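Aushilfe (m/w/d) für Aufräumen, Sortieren und Umziehen von Möbeln gesucht
Rusport Möbelausstellung, befristet bis Ende Dezember

Wir räumen um. Das tun wir seit dem Frühjahr, und wer uns besucht, könnte meinen, wir hätten gestern damit angefangen. Jetzt suchen wir zwei Personen, die uns dabei helfen, fertig zu werden, bevor die Abteilung Schlafen und Wohnen wieder für Kundschaft öffnet.

Worum es geht
Unsere Ausstellung besteht aus kleinen Wohnecken mit Nachttischen, Kommoden, Regalen, Teppichen und sehr viel Grün. Im Bestandsbuch stehen 3662 Positionen, vom Kleiderschrank bis zum einzelnen Wandhaken. Ein Teil davon steht dort, wo er laut Plan stehen soll. Um den anderen Teil geht es in dieser Anzeige.

Ihre Aufgaben
Nachttische und Kleinmöbel an ihren Platz rücken, abwischen und auf Schäden ansehen
Verpackungsfolien und Beutel einsammeln, nach brauchbar und unbrauchbar trennen, Letztere entsorgen
Kabel und Steckdosenleisten so verlegen, dass man nicht darüber fällt (Cor Mertens ist schon darüber gefallen, er leitet die Abteilung und legt Wert auf diesen Punkt)
Pflanzen gießen, Untersetzer kontrollieren, welke Blätter abnehmen
Wände auf Haken, Klebereste und Schrammen durchsehen und die Stellen im Plan eintragen
Teppichfliesen saugen, auch in den Ecken - gerade in den Ecken

Das bringen Sie mit
Sie können einen Nachttisch anheben, ohne ihn über den Teppich zu ziehen. Sie besitzen geschlossene Schuhe. Sie finden Befriedigung darin, Beutel zu glätten und zu stapeln, oder können das zumindest über eine Schicht hinweg glaubhaft vortäuschen. Eine Ausbildung ist nicht nötig, Erfahrung im Möbelhandel ist nett, aber wir verlernen sie Ihnen notfalls wieder. Deutsch sollten Sie so gut verstehen, dass Sie unsere handgeschriebenen Zettel lesen können. An der Handschrift arbeiten wir.

Das bieten wir
Monatlich 1000 Euro brutto in Teilzeit, vormittags ab 8 Uhr, Mitarbeiterrabatt auf die Serien Predel und Ustix, Kaffee ohne Strichliste. Die Mittagspause findet statt, wenn Mittag ist.

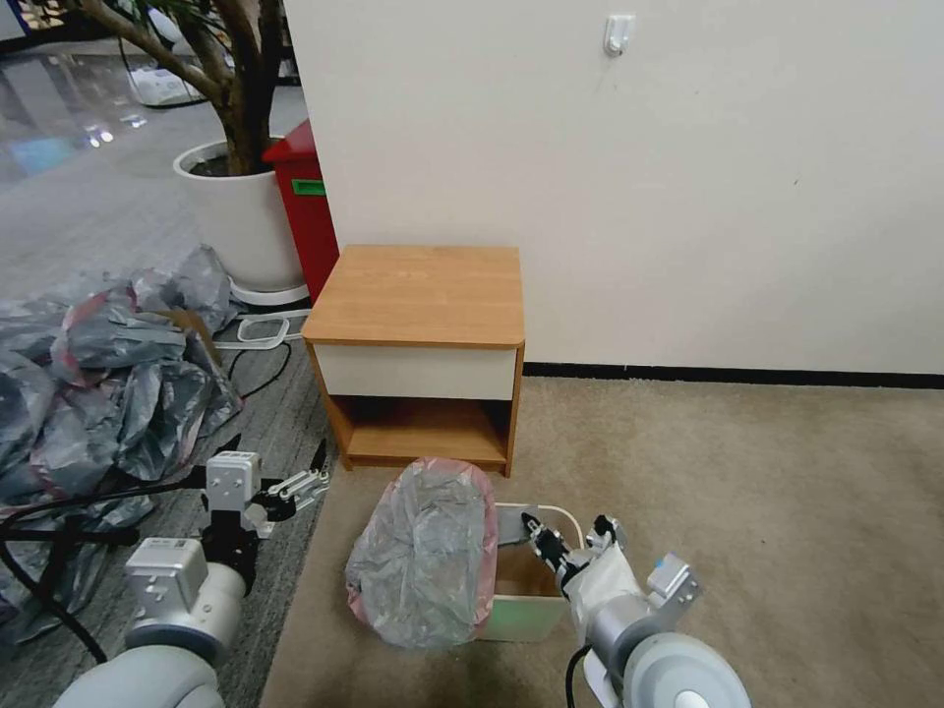
Ecke mit Nachttisch und Topfpflanze, links der Haufen Plastikbeutel. Der Nachttisch darf bleiben.

Bewerbung
Ein paar Zeilen genügen, gern mit Telefonnummer. Ein Lebenslauf ist willkommen, ein Bewerbungsfoto brauchen wir nicht. Bitte schreiben Sie an Amber Dijkstra, Personalbüro, und nennen Sie die Kennziffer 2067. Ohne Kennziffer landet Ihr Schreiben im allgemeinen Posteingang, und der ist als Nächstes mit Aufräumen dran.

Zum Probearbeiten laden wir für einen Vormittag ein, selbstverständlich bezahlt. Handschuhe liegen am Eingang bereit.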